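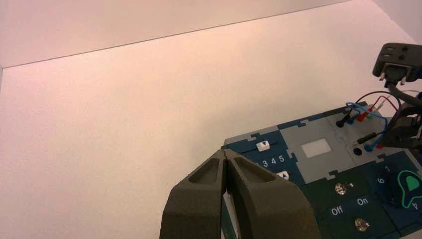 T. Nechyporuk
Staff Writer, Turelwood Pages for Young Readers
2019-07-14

What Does a Slider Do?

A slider is a control that you push along a straight line. You may have moved one to make a lamp dimmer or to make music louder. The panel on the table has a small white slider knob with a dark triangle on it. The knob sits in a track that runs from side to side.

The track and the knob

Every slider has two main parts that you can see. The knob is the part you push with your finger. The track is the slot or groove that the knob moves along. The track keeps the knob going in a straight line and stops it at each end.

Many knobs have a mark on them, such as a line or a triangle. The mark works like the hand of a clock. It shows you exactly where the knob is. If there are numbers next to a track, you read the number beside the mark.

What happens inside

Electricity moves through some materials easily and through others with more trouble. Copper lets it through easily. A material that makes it harder for electricity to flow is said to have resistance.

Inside one common kind of slider there is a thin strip made of a material with resistance. A little metal arm, called a wiper, is joined to the knob. When you push the knob, the wiper slides along the strip.

Think of walking down a path covered in thick mud. If the path is short, the walk is not too hard. If the path is long, you have to work much harder. Electricity going through the strip is like that. When the wiper is near the start, the electricity has only a short piece of strip to cross. When the wiper is far away, it has a long piece to cross, so less of it flows.

The long name for this kind of part is a potentiometer. You say it like this: po-ten-shee-OM-uh-ter.

Sliders and switches

A plain light switch has two choices, on and off. A slider has many places to stop in between. That is useful when you want a little bit of something, like a soft light in a bedroom.

Knobs that turn can do the same job. Inside, the strip is bent into a curve and the wiper goes around it. People who mix sound for plays often like straight sliders because they can look down a row and see which ones are high and which ones are low. The sound desk at the Wamdale Children's Theater has 88 of them.

Tiles that fit together

The panel has tiles in dark teal-blue, dark green and light gray, and they lock together like a jigsaw puzzle. A jigsaw edge has notches. A bump on one piece fits into a gap on the next, and this helps to keep the pieces from sliding apart.

Try it: a paper slider

You can make a slider that does not need any electricity.

Cut a strip of card 9 inches long. Ask a grown-up to cut a narrow slot down the middle, leaving an inch uncut at each end. Draw seven lines beside the slot and number them. Fold a small piece of card, push it through the slot, and open it flat on the back so it cannot fall out. Draw a triangle on the front.

Now use your slider to show how loud your voice should be. Have a friend move it up and down while you read a page out loud.

Words to know

Resistance: how hard it is for electricity to get through something.
Track: the slot or groove that a slider moves in.
Wiper: the metal arm that slides along the strip.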